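Workshop notebook, payments group, Bovutton office
August, entry opened 9:40 a.m.
Subject: duplicate payee records in the Skistum bill-pay export
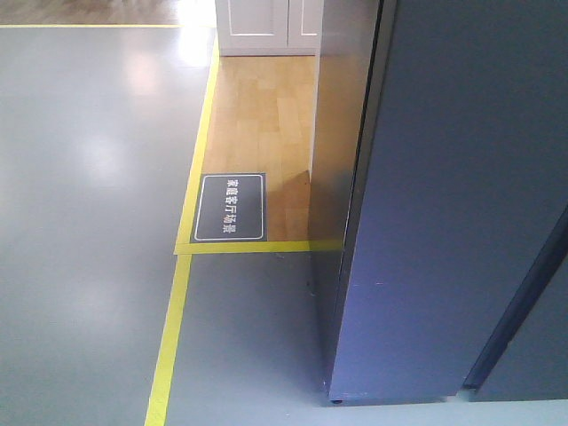 The purpose of today's work was to find out why customers who move their payee lists from Skistum into Nustetance end up with the same payee listed twice, and in a few cases three times. The matter was raised by the support desk at the Suksawat branch, which received the first complaints after the July release. Support had assumed that customers were running the import more than once. The logs do not bear this out.

Material used: one export file from the Suksawat test ledger, containing 1,209 payee records with all account numbers masked. The file was loaded into a clean copy of Nustetance with the matching rules left at their default settings. No manual edits were made before the first run.

Run 1. Import completed without error messages. The payee list afterward showed 132 records flagged as possible duplicates by the checking script. The import screen itself reported none. This is a fault in its own right and has been entered separately, as the customer is told that all is well and finds out only when scheduling a payment.

The flagged records were sorted by payee name and read through. Most fall into one group: the payee has a mailing address and also a remittance address, and Skistum writes each of these as its own line with the same payee number. Nustetance reads the address before the payee number, decides the two lines are different companies, and creates both. Utilities and card issuers are the worst affected. Individuals paid by check almost never appear, which fits, as they have only the one address.

A smaller group has nothing to do with addresses. These are payees whose nickname was changed by the customer at some point. The old nickname stays in the export with a status of "inactive," and our import ignores the status column altogether. It should not. The field is described in the format notes, although the description is on the last page and uses a column name from the previous version.

Run 2. Matching order changed so that the payee number is read first and the address second. Same file, clean copy again. Flagged records fell to 19. All of the remaining ones were checked by hand, and 13 are of the inactive nickname type. The rest have a blank payee number and cannot be matched by the new rule at all. For those the old address rule will have to stay as a fallback.

Run 3 was stopped partway. The reminder dates had been left switched on, and the test copy began to queue payment notices to the dummy mailbox. No customer data was involved and nothing left the test system. Colleagues repeating this work should switch reminders off in the setup file before loading, and should confirm it on the settings page -- the setup file alone is not always honored.

One point remains open. When two records are merged, it is not settled which one should keep the payment history. The present code keeps the record that was created first. For a customer with a recurring mortgage payment attached to the second record, the schedule would be dropped without notice. A missed payment of that kind would be charged to the customer by the lender, and the group should not release the new matching order until the schedules are carried over as well. A draft rule is in the shared folder under "merge, history." Comments may be written directly in the margin.

The Suksawat desk has asked for wording it can give to customers in the meantime. Proposed text: "If a payee appears twice after your import, please do not delete either entry until you have checked both for scheduled payments." This has been sent to the Bovutton compliance mailbox for approval.

Still to do: repeat run 3 with reminders off; read the status column on import; correct the column name in the format notes; request a second export from Skistum with joint accounts in it, as the present file has only single holders.

Entry closed 4:15 p.m. Test copy left in place with the run 2 settings.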